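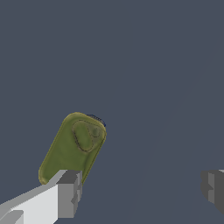 Figure 3. Wrist view from a remotely controlled demonstration in simulation. Both gripper fingers are visible, with the green object nearer the left one.

4.2 Collecting demonstrations

Demonstrations were recorded in the Pradard simulator by five operators, each of whom completed a 30-minute practice period before any data were kept. Operators moved the arm with a handheld controller and saw only the wrist view. After review, 657 demonstrations remained. Runs longer than 60 seconds were cut from the set, as were those in which the operator released the controller before closing the gripper.

Small corrections made close to the object were retained — including brief backward motions — and no smoothing was applied to the recorded paths. The same settings were used for the hand-guided trials described in Section 4.3.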